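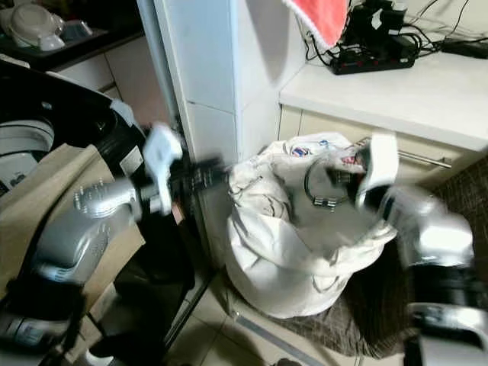
Ask Abimbola Okeke about the weather and she'll reach for her phone before you finish the question. On it is the balance of her building's shared battery, and on the afternoon we met it stood at 187 kilowatt-hours, enough to carry the stairwell lights, the elevator and 19 apartments well into the night.

"Look at that! In December!" she said. "My sister lives somewhere sunny and she doesn't get numbers like these."

The building is part of Prostura, a neighborhood energy group that started with three houses and a very long spreadsheet. Krisztina Vida, who built the spreadsheet, still laughs about it.

"It had a tab for every roof and a tab for every argument," she said. "The one about chimney shade was enormous."

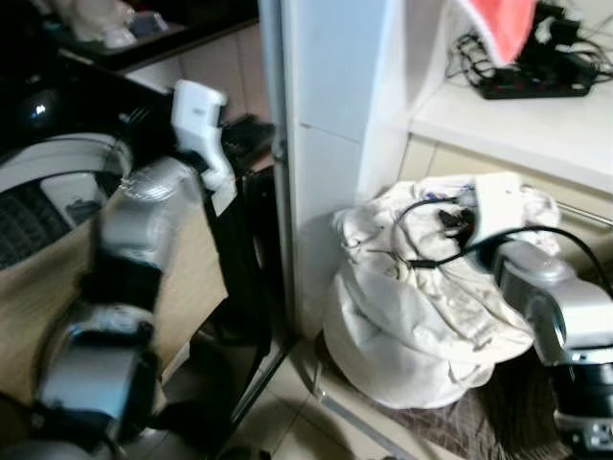

A silver and gray robot arm beside a tan wooden cabinet.

What got people on board, she thinks, was seeing their own use hour by hour. Okeke now runs her washing machine at noon and dries everything on a rack. Her neighbor Desta Feyisa, a baker, was harder to win over — he gets up at 3 and wanted no lectures about ovens.

"So we didn't give him one," Vida said. "We asked him when he needed power, and we set the battery to hold some back for him."
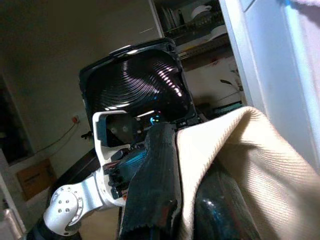 Feyisa has since talked two other shops into joining, and he is already asking about heat pumps. The group hopes to fit the first one next winter, in the oldest house on the street, if the wiring passes inspection.

Okeke has offered to bring cake for the electricians. "I want to be there when they switch it on," she said. "I've told my boss I'm taking the day off, whichever day it is!"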